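Product review meeting, Homeo kitchen pack, November, started at 9 and ran well past lunch

I'm taking the minutes again because I was last through the door, so you get them my way. We had six from our side on the call, plus Arnel Sebastian, who joined from Zollulier to answer questions about the pack they want to sell us.

**1. Last time's leftovers**

The Demissie trial license has run out and we agreed to let it go. It was fine for warehouse shelves and pretty hopeless for anything with a sink in it. I still owe everybody the write-up (it's coming, I promise!). The Prumden quote came in too late to read properly, so it moves to next month.

**2. What Zollulier is offering**

Homeo is a simulated kitchen set for training and testing an arm on tidying jobs: put the bowl in the sink, move the plate, open a drawer, that kind of thing. The pack comes with 371 objects and a task editor. The price is $2,090 per seat per year, and support is included for the first 5 seats. After that you pay for support separately, and Arnel said he'd send the rates in writing because he didn't want to quote them from memory. Fair enough.

I asked whether we could bring our own gripper model. Yes, as long as it's a two-finger one. Anything with more fingers goes through their engineering team, and the wait for that is long enough that I stopped writing.

**3. Going through the dish-clearing task**

We spent most of the morning on this one, and I liked it more than I expected to. The layout we talked over is a small one, with the arm at the back of a wood counter, a double sink, a little plate with a pinkish-red rim behind the sink, a yellow bowl off to the left, and a green bowl up on top of the white drawer cabinet. Our own test scenes usually have everything at one height, so having a bowl up on a cabinet got us all talking at once. 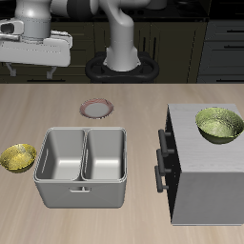
Arnel put in that bowl positions can be shuffled on every run, but the sink and the cabinet stay put unless you edit the layout by hand, and he would rather we knew that before signing than after. He also said that collisions with the sink divider are logged as their own event, so we wouldn't have to dig them out of the general contact log. That got a small cheer from my end of the table!

Then we got stuck on scoring. Right now a run passes if the bowl ends up anywhere inside either basin, upside down or not. Half of us think that's fine for a first pass and the other half (me included) want it right side up, because a bowl dropped on its face would drive any actual person nuts. Arnel says the rule is one setting in the task file. We'll try it both ways.

**4. Worries**

- The drawers. We want to know how stiff they are and whether we can change that. Arnel didn't have the answer and will ask.
- Lighting. Everybody wants more control over it than the editor seems to give.
- Seats. Do build machines count as seats? We asked twice and got "probably not," so I want that in the contract.

**5. What we decided**

No purchase yet. We'll take the free evaluation, run the dish task with our own arm settings, and compare it against our old scenes. If the support rates look sane, we'll ask for three seats to start.

**To do**

- Me: Demissie write-up, plus the seat question to Zollulier by email
- Arnel: support rates, drawer stiffness, a copy of the dish task file
- Everyone: read the Prumden quote before the next meeting, please

We wrapped up at 12:40. Next meeting is same time, same room, and I'm not taking notes at that one.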